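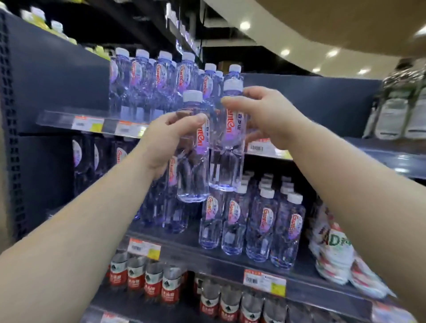
How Does a Water Bottle Come to the Shop Shelf?

When you go to the supermarket with your family, you see many bottles of water standing close together. One person takes a bottle in each hand, and it looks very easy. But somebody had to fill the bottles, carry them and put them in their places.

Where does the water come from?

Some bottled water comes from a spring. A spring is a place where water comes out of the ground by itself. Rain falls on the hills and goes down slowly through soil and stones. On the way it takes very small pieces of minerals with it. Minerals give the water its taste, so two waters can taste a little different.

Let us imagine the spring is near a village called Wattimena. Pipes bring the water to a filling house. Machines wash the bottles, fill them and turn the caps until they are tight. A small line can fill up to 700 bottles before lunch.

Why do the bottles have ridges?

Look at the low part of the bottles on the lower shelf. The plastic is not flat there. It has ridges and flat little faces, and they catch the light. Plastic of a bottle is thin, and thin plastic bends easily. When it is folded into ridges, it becomes stronger. You can try this with a sheet of paper. Stand it on its edge and it falls down. Fold it like a fan and it can stand, and even carry a light eraser.

How do people fill a shelf?

The bottles travel in packs on a truck. In the shop, a worker opens the packs and puts the bottles in rows. The labels should look to the front - then you can read the name quickly. On these bottles the name is Ganten, in red letters. The older bottles go to the front and the new ones go behind them. This is called rotation, and it is used for milk and bread too.

What is on the edge of the shelf?

The clear plastic strip there is called a price rail. It holds the price labels, and a worker can change them without glue. One small tag has a barcode. A barcode is a group of black lines, thick and thin. A scanner reads the lines as a number, and the shop computer finds the product with this number.

Try it at home

Take 2 empty bottles with caps. Fill one with water and leave the other one empty. Close both and press them softly in the middle. The full bottle is hard to press. Water does not like to become smaller, but air can be squeezed - this is why the empty bottle bends.

After the test, give the water to a plant and put the bottles in the recycling bin.

New words

Spring - a place where water comes out of the ground
Mineral - a natural material found in stones
Rotation - putting older things in front, so people take them first
Price rail - the strip that holds the price labels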